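Can Machines Do the Chores Yet? A Position, Revised

This page has maintained for several years that household automation should be judged by the chores it completes and by nothing else. That position was set out in an early post on dishwashers and has been repeated, with small changes, in most of what has appeared here on the subject. The present post revises it in one respect, and readers who remember the earlier version are entitled to an explanation.

The revision follows from a long correspondence with Boris Matoušek and from a period of reading on the work known as Pandeseo, a set of tabletop chores carried out by robot arms, largely in simulation. The chores are modest. Objects are picked up, put down, sorted, placed in containers and taken out again. I had been inclined to dismiss them as toys. Having spent most of the spring on them, I no longer believe the dismissal was fair, although I continue to believe that the distance between a table and a kitchen is larger than the people who work on tables usually allow.

It is useful to begin with what the household already has. The washing machine, the dryer, the dishwasher and the bread maker are all automatic in a full sense. Each takes a load, runs a fixed course and stops. Their success rests on an arrangement that is so familiar that it is seldom discussed: a person does the handling. The machine washes the plates, and a person scrapes them, loads them, unloads them and puts them in the cupboard. In my own household I kept a record of this for one month. Loading and unloading took longer than any other part of the washing-up, and by a wide margin. The part that had been automated was the part that had never been the trouble.

Handling, then, is the chore. It is what remains when the water, the heat and the spinning have been given to a machine, and it is the reason that a home full of good appliances can still be untidy by evening. The question of whether machines can do housework is for the most part the question of whether they can pick up a thing they have not been specially prepared for, and put it where it belongs.

On the shop floor the same question has been answered in a narrower way. I worked for two years in the packing hall at Štěpánek, where an arm stacked cartons at the end of the line. It did so reliably, through both shifts, and it was treated by the staff as one treats a good forklift. The cartons were all of one size. They arrived at one point, facing one way, at an even pace. When a carton came through with a flap open, the line stopped and a person walked over. It would be wrong to call this a weakness of the arm. The whole hall had been arranged so that the arm would never have to decide anything, and the arrangement paid for itself.

A house cannot be arranged in this manner. The contents of a kitchen counter at breakfast differ from its contents at supper, and neither would be accepted by a line engineer. There are bottles, tubs with lids, boxes, brushes, and things left by children. Some are light and tip over. Some are smooth. Others have to be turned before they will go where they are meant to go.

The tabletop work takes this variety and reduces it to a size that can be studied. A few unlike objects are set out, a container is provided, and an arm of the ordinary industrial type is given the job.

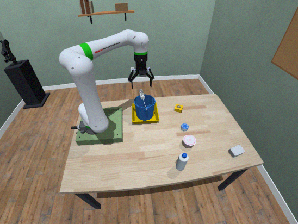 Boris Matoušek objects to my using simulated work as evidence at all. In his view a rendered table proves only that a rendered arm can be moved over it, and he would prefer that I waited for a machine that can empty a real dishwasher in a real kitchen, with the dog present. He added that I had made exactly this argument myself in the dishwasher post, and that he saw no reason to let me out of it.

The objection is a serious one and deserves a full reply. Simulation leaves out a good deal. A bottle in a simulator has the weight it has been assigned. Its label does not peel, its cap is not sticky, and the shelf above it does not shake when a truck goes by. Friction is a number that somebody entered. An arm that has learned to close its fingers on a simulated bottle has learned something about that bottle, and possibly about bottles in general, but it has not yet met one. Anyone who has tried to lift a real glass with soapy hands will know how much can be missing from a tidy account of grip.

Against this must be set the cost of the alternative. To learn a chore in a real room, a machine must fail in a real room, many times, and a person must put the room back in order after each failure. In a simulator the table resets itself. The lighting can be changed, the objects can be moved, and the floor can be swapped for another floor overnight. In the exercise I followed most closely, the table had been set and reset 3558 times. I do not know of a household that would consent to this, and I am certain that mine would not.

Repetition of that order also shows something that a single demonstration cannot. Most of us form our opinion of household machines from short films in which a shirt is folded or a cup is set upright. These films show that the thing can happen once. They do not show how often it happens, or what becomes of the attempt when the cup is a little to the left. A body of repeated trials, even simulated ones, allows a reader to ask how frequently the chore is finished, and to compare one method with another on the same terms. That is a form of evidence, and my earlier position made no room for it.

The revised position is accordingly as follows. A completed chore in an ordinary home remains the standard, and no simulated result should be reported as if it met that standard. Simulated results may nevertheless be counted as evidence of progress, provided that the writer states plainly that they are simulated, names the chore in ordinary words, and says how success was judged. I intend to hold this page to those conditions, and would be glad to see others do likewise.

There remain three difficulties that I do not think the tabletop work has yet touched, and they should be stated in case the foregoing is read as more hopeful than it is meant to be.

The first is the matter of knowing when a chore is over. On a test table, the task is given and its end is defined. An object is in the bin or it is out of it. At home, tidying the counter has no fixed end. One person in the house believes that the bread board belongs on the counter and another believes that it belongs in the drawer – in our case this has been under discussion since September. A machine would have to learn the habits of the household and tolerate the fact that the household disagrees.

The second is reach. A fixed arm works within its own circle, and the table is placed inside that circle. Laundry begins on an upper floor and ends on a line outdoors. Groceries come in through the front door and end at the back of a low cupboard. Placing an arm on wheels is an old idea and has been done, but each added joint and each added yard of travel gives the machine further ways to be wrong about where it is. My relatives in Tisavcombe have a staircase with a turn in it that defeats most furniture and has defeated one piano.

The third is price, together with the space that price must justify. The arm at Štěpánek earned its place by doing a single task all day. A domestic arm would do many tasks, each for a few minutes, and would stand idle for the rest. A household would be asked to give up part of a room to it. I have raised this with friends on several occasions, and the answers depend almost entirely on whether the machine would also do the ironing.

As to when any of this may change, I decline to offer a year. The forecasts I collected for an earlier post, under the heading Kanton, have aged so poorly that I have left them up as a caution to myself. It seems reasonable to expect that shop floors will see mixed-object handling well before kitchens do, given that a shop floor can meet the machine halfway with better light and a standard tray. Small workshops, hotel laundries and school kitchens may come next. The private home, with its stairs and its disputed bread board, will probably be last.

Boris Matoušek has been sent a draft of this post and remains of his former opinion. He has asked that his real dishwasher be offered as a test site whenever a suitable machine is available, and the offer is recorded here with his permission. The dog is included.

Contact | Copyright, all rights reserved | Back to top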